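Tips from the Puvcombe robot club: hanging, dusting and straightening a picture

Posted 17 Sep 2022

Our club has a simulated house in which the pupils teach a robot arm to do small household jobs. This term the job is wall pictures. First the arm must find a picture, then come near to it without touching, and later it must set it straight. Before the pupils wrote any program, we asked them to learn the job by hand, in the club room and at home with a parent. These tips come from both kinds of work. I hope they are useful also if you have no robot and only a crooked picture.

Before you make a hole

Choose the height first. Many people hang a picture too high because they decide while standing close to it. Ask a second person to hold it and walk back to the door.

Cut a piece of old newspaper to the size of the frame and fix it to the wall with masking tape. Leave it there until the next day. If you still like the place, mark the hook through the paper with a soft pencil.

Weigh the picture on the kitchen scales. Our practice picture, with its frame and cord, is 685 grams, and one small hook is enough for it. A mirror or anything with thick glass needs a proper plug and screw.

Do not drill straight above or below a socket or a switch. The cable very often runs there.

Rough walls

Rough plaster and stucco are more difficult than smooth paint. The masking tape does not hold well, so press it with the back of a spoon, and use longer pieces than you think. When you drill, go slowly at the beginning, as the point likes to slide off a bump. A cross of tape over the mark helps the drill to stay in its place and also keeps the edge of the hole clean.

For dust on rough plaster take a soft dry brush, never a wet cloth. The cloth leaves fluff and rubs the dirt deeper. Brush from the top to the bottom and put a towel on the floor.

Coming near to the picture

The pupils learned most from this part. In the Munex exercise (this is our name for the second task of the term) the arm has to approach the picture with open fingers. If it comes from the side and too fast, it hits the frame with one finger and the picture swings. People with a duster do the same thing. Come slowly, from the front, and know where both your hands are.

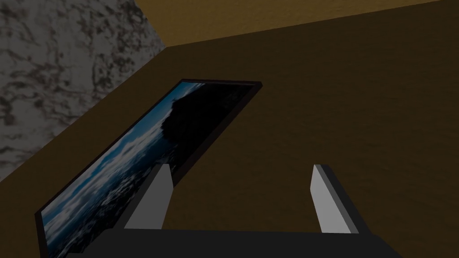

The open gripper in the simulator, with the seascape on the brown wall.

A tilted view makes everything harder. On the screen the pupils lose the feeling of what is level, and they begin to correct a picture which is perfectly straight. At home it happens when you stand on a step stool and bend your head. Get down, stand in front with both feet on the floor, and look again before you change anything.

Dark frames are also a trouble on a dark wall. The program needs a clear edge, and your eyes need it too. Turn on a lamp at the side, and the edge of the frame will show itself much better.

Making it straight

Put a small spirit level on the top edge of the frame. Do not trust the ceiling or the shelf beside it, because in an old house these are seldom level themselves.

Move the bottom corners, never the top ones. Hold one corner in each hand and move only a little, then let go and check. If the picture turns back again every few days, stick a small felt pad or a bit of blu-tack behind each bottom corner. On rough plaster the felt pad is better.

For a wide picture use two hooks. Measure the distance between them twice. For our long practice board, 1,040 mm from end to end, the pupils put one hook at a quarter of the length from each side, and it has stayed level since April.

Dusting the frame

Use a dry paintbrush with soft hair, one that was never in paint. Start with the top edge, where most of the dust lies. Support the frame from below with your other hand.

Do not spray glass cleaner on the picture. It runs down under the frame and makes a stain. Spray it on the cloth, away from the wall, and wipe the glass with small movements. A painting without glass should get only the dry brush.

For club members

The Santoso task sheet has 31 steps, and you may join some of them if your program allows it. Please do 10 slow approaches before you try to touch the frame. Write down every bump, also the small ones. Save your work in the Trarer folder with your group number, and bring your pencil and tape for the practice wall.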